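Saturday

Up before seven. Coffee, then the radio for a while, then I made myself start on the living room before the day got away from me. We've had the house on Serley Road since last fall and I still haven't settled how I want that room.

The coffee table is the main problem. It's the big dark one that came from the Marinho sale, and it is polished so hard that every lamp in the room shows up in it. I like it, but a thumbprint on it looks like a stain. I used the last of the Etach polish on it in March and told myself I'd buy more. I haven't.
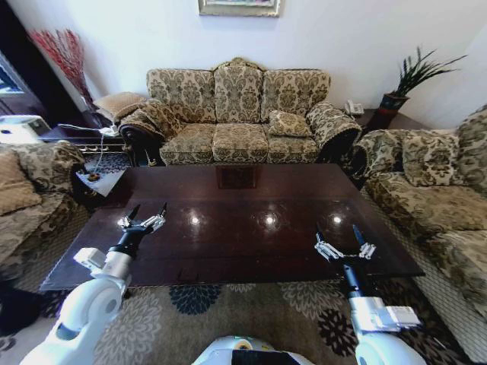 Had a second cup standing up. The forecast said rain by four, so I wanted the windows done too, but I only got to one of them. The glass doors on the tall cabinet needed it more. I wiped them with vinegar and newspaper the way my mother did and then went over them with a dry cloth. They pick up the daylight from the window, so the streaks show first thing.

I also thought again about the sofa. The fabric is too much with that rug, everyone who visits must think so, and I don't care enough to cover it. Recovering it was quoted at a price I won't write down. It's comfortable and the wood on it is good. It stays.
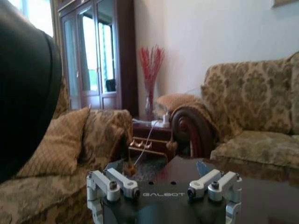
Called the shop in Drasness at eleven to ask about a rug pad. They have one that would fit but it's 109 dollars, and they want 2 more for cutting it. I said I'd think it over. The rug slides a little when I vacuum, mostly at the window end. I may try the tape first.

Vacuumed the whole thing anyway, both directions. The pale flowers show every crumb and the dark ones hide them, so I go by feel on those. I still prefer it to the plain gray one we had before. That one was six years old and looked twenty.

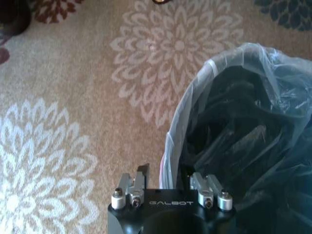 Lunch was soup. I have decided the wastebasket should live in the living room for good. Whenever it goes back to the kitchen, tissues and wrappers pile up on the coffee table, and soda bottles too – that's been true in every house I've lived in. A bag liner is less trouble than polishing out a sticky ring.

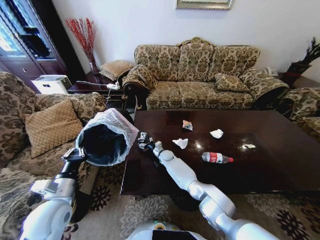

Need more liners, the small size. Also polish, light bulbs for the hall, and stamps. The rain came at half past three and I left the porch for tomorrow. Started the library book after supper and read two chapters. Bed early.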